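The Lodger at Cordero Street

The ad said room, gray, quiet, 700 a month, and Issa Hakim, who had been sleeping on his cousin's recliner since March, thought it was the most handsome sentence he had ever read.

The landlady was a Mrs. Perkell. She met him on the stairs with a ring of keys and the look of a woman who has already been disappointed by you and is just waiting for the details.

"You play anything?" she said.

"Play?"

"Trumpet. The last one played the trumpet."

"I repair clocks," said Issa.

She thought about this for a full flight of stairs. "Do they tick?"

"That's more or less the goal."

"Hm," said Mrs. Perkell, and took 40 dollars for the keys.

It was a reasonable room if you were prepared to be reasonable back. He had a window, a chest of drawers, and a wall on each side to keep the neighbors out. What he did not have, he learned on the first night, was any say in what time it was. The town of Escombe ran on the bell at the Badorlow Savings Bank, and the bell at the Badorlow Savings Bank ran on spite. It struck four at ten past three. It struck noon whenever it was feeling up to it. Everybody in Escombe had adjusted. The bakery opened at "bank six." Weddings were held at "bank two, so bring a sandwich."

Issa lay awake and listened to it strike nine at what his own watch, a good watch, said was 11:20. He lasted a week.

"I could fix that bell," he told Mrs. Perkell over the mailboxes.

"Fix it how?"

"So it rings at the right time."

She lowered her gas bill. "Whose?"

He went to the bank anyway. The manager was a soft, tired man who gave him a mint and let him climb the 161 steps to the clock, where Issa found a bent lever, a pigeon with strong opinions, and a works that a child could have put right in an afternoon. It took him two, on account of the pigeon. He charged the bank 400 dollars and felt bad about it as far down as the second landing.

The next morning the bell rang seven at seven.

By the real eight o'clock there was a line outside the bakery, which was closed. By nine the school had marked every child in town late, along with both of its teachers. The bus to the county seat left on time for the first time in living memory, with only the driver on it, and he was reportedly shaken. A man on Cordero Street who had been married for more than 40 years at bank two discovered that his anniversary dinner had been served, eaten and cleared before he got his coat on.

Mrs. Perkell knocked at noon. It was noon, too. You could hear it.

"I had a trumpet player in here," she said. "I'd like you to know I miss him."

"It's correct," said Issa. "It's the correct time."

"Nobody asked it to be."

He looked past her to the stairs, where several of the other tenants had gathered in their bathrobes. They had the dignity of people who had been woken up accurately.

"How long would it take," said Mrs. Perkell, "to bend it back?"

Issa considered his profession, his late father's good name in it, and his cousin's recliner, which had a spring.

"Do I get the 40 dollars for the keys?"

"Twenty."

He put on his shoes.

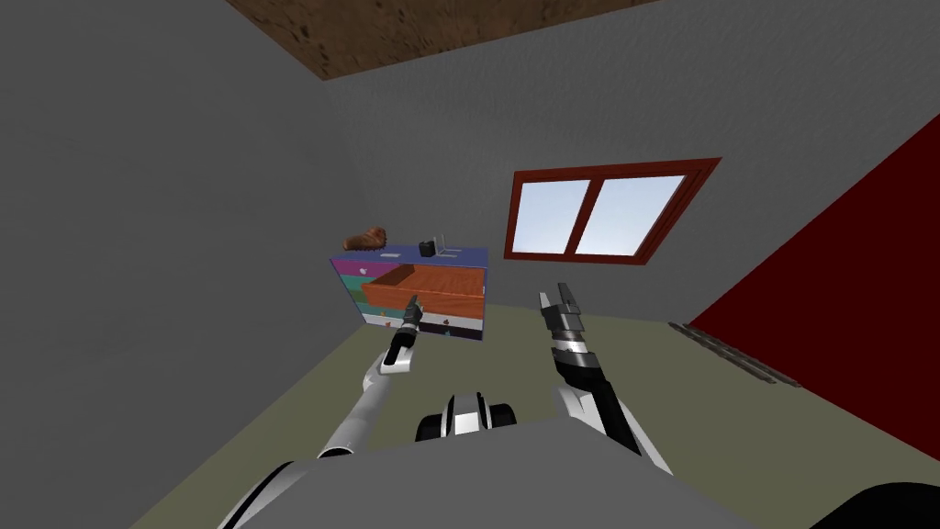
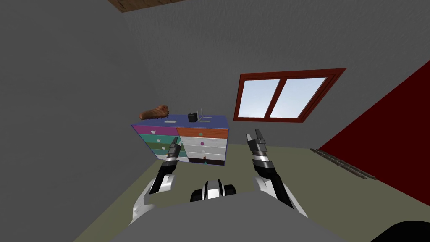
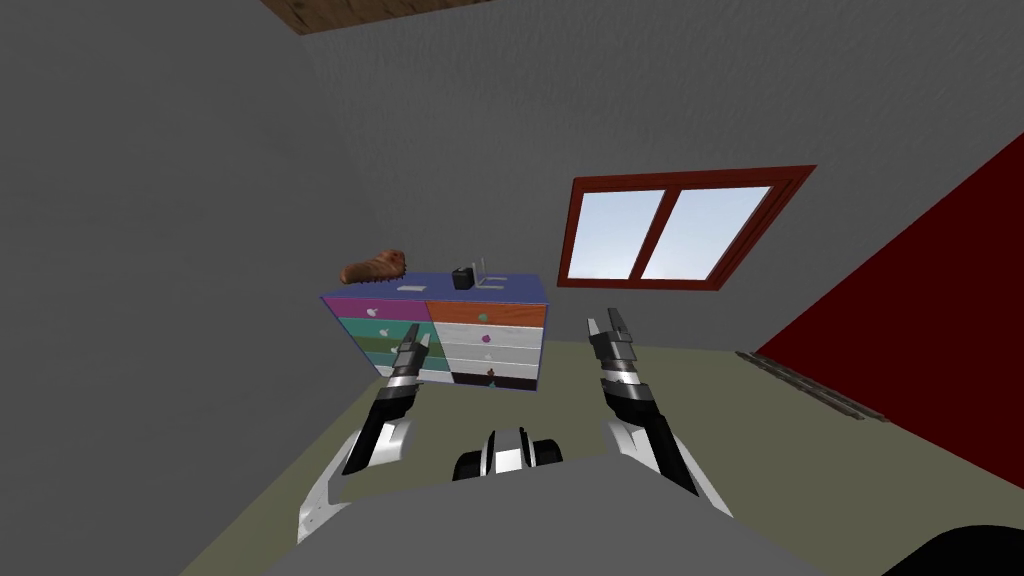
Vol. 7, No. 2 / page 31

The pigeon was waiting for him at the top. He bent the lever with his thumb, gave it a little extra for the bakery, and sat down on the last step to eat the mint. Over the roofs of Escombe the bell struck five. It was a quarter to two, and all down Cordero Street people were coming out of their doors, right on time for supper.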